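**Textile Sorting at Home: Final Report**
Submitted 4/4/26 by Lauri Karppinen and Gunhild Ásgeirsdóttir

## Purpose

The project examined how small household textiles are collected before they leave the home. Residents of two apartment buildings in Ternham were asked to keep a lined bin for worn cloths and to bring the full liners to the Millwood drop-off point.

## Method

The sorting task used a round bin with a plastic liner folded over the rim, set on a covered table with the cloths beside it. Bin size and liner type were kept the same throughout.
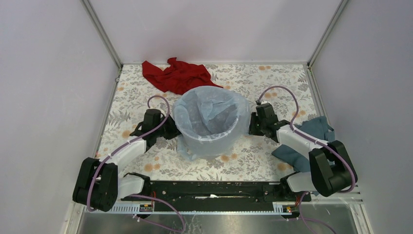
Cloths were recorded by color group and by condition. Items with buttons or zippers were set aside and do not appear in the totals.

## Results

A total of 2,241 items were recorded, of which 1,168 were suitable for reuse as cleaning cloths. Liners that were too large for the bin slipped more often when full. A shorter liner was tried in 20 households in December, and few slips were reported there.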